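Home | Fixtures | Match Day | Guides | Contact

Print this page | E-mail this page

4. Setting up the Restwood scoreboard (home games)

For whoever is on the table. Read before you plug in, not after. Section 5 is the shot clocks, separate.

Before you start

Board bag, console, long cable (the grey one), extension reel, horn. Key for the store is with Leif Holmgren or Naima Gaber. Console lives in the top drawer, NOT in the ball cage, please.

1. Board on its stand at the halfway line, far side from the benches. Feet fully out. Two people to lift it.

2. Unwind the whole reel. All of it, even if you only need a bit. It gets hot coiled up.

3. Run the cable round behind the basket, never across the court. Tape at both doors.

4. Cable into the socket marked IN on the board. Other end into the console. Push till it clicks.

5. Power on at the board first, then console. Wrong way round and you get 88:88 and have to start agian.

CAUTION: mains off before moving the stand. Do not drag it by the cable.

6. Console asks for a code. It's 236, then green button. Three wrong goes and it locks, wait for the beep and retry.

7. Choose sport. Basketball is 2 on the list. If you pick 1 you get handball, the periods are wrong and there are no team fouls.

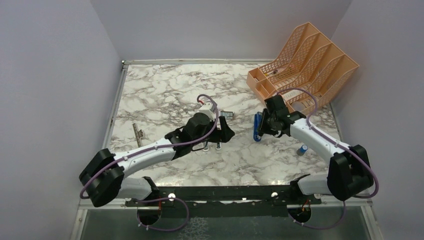 Two arms over a marble-pattern tabletop.

8. Period length. Seniors ten minutes, under-12s whatever the referee says, ask first. Hold SET, arrows up or down, SET again to save.

9. Team names. Eight letters max. Home is stored as LUNDE, visitors you type in. Skip it if short of time, HOME and GUEST will do.

10. Test the lot: clock start, clock stop, score up, score down, fouls, horn. Horn is LOUD, warn people. Then hold CLEAR till everything reads zero.

Note: brightness. 200 is fine for evening games. Sunday mornings with the sun through the high windows, put it up as far as it goes.

Note: fault 31 on the console means no signal from the board. Nearly always the plug in step 4. Pull it out, look for a bent pin, try again. Still nothing, use the flip cards and ring Declan Rutherford.

During the game

One person on clock, one on score. Don't swap at a time-out, swap at half time. If the board and the paper sheet disagree the sheet wins, fix the board at the next dead ball.

Packing up

Console off, then board. Let it cool before it goes in the bag. Coil the grey cable in big loops, not round your elbow. Anything broken, write it in the book with the date and what you were doing when it went. Ronja Nyberg orders spares in July so get it down before then or it waits a year.

Last updated: 30 May 2025

Previous: Putting out the benches | Next: Shot clocks | Back to top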